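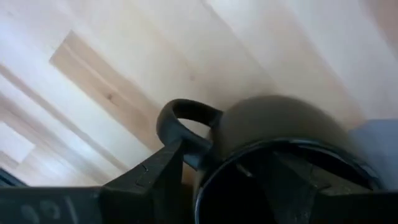

Pale timber boards, with one honey-coloured plank among them.

Floors, feet and the long way home from the old hall

Well, we've done it, neighbours. After three years of jumble sales and more lamingtons than any of us should admit to eating, the Geditz Street dance floor fund has reached $1,132, and that's enough to get the sanding and oiling booked in for the new year. Thank you, thank you to everyone who put in a coin or a cake!

Taha Belhaj has been ringing around for quotes and has settled on De Smet, who did the library in September and were very patient with all our questions. They reckon on four days for the job, with the last one kept for drying, so please don't pop in for a look in your boots (you know who you are). The Tuesday-style social dancing, the toddlers' music and the choir will all squeeze into the supper room while it's going on, and I'm told the choir is already arguing over who stands near the urn.

If you've a timber floor at home, Taha's advice is to sweep often, mop hardly at all, and stick felt under the chair legs before summer visitors arrive. Old boards colour differently as they age and he rather likes them that way, and so do I.

There's $500 still to find for new curtains, so the cake stall will be back. Slices especially welcome.

Comments

Bev: Lovely news. Can we keep the old piano where it is, please?

Marg T: Count me in for two caramel slices and a pav.

Flestar Rd reader: What oil are they using? Ours went sticky.

Recent items
Bulov Park picnic tables
Choir carols night: song list
Lost and found from the spring fair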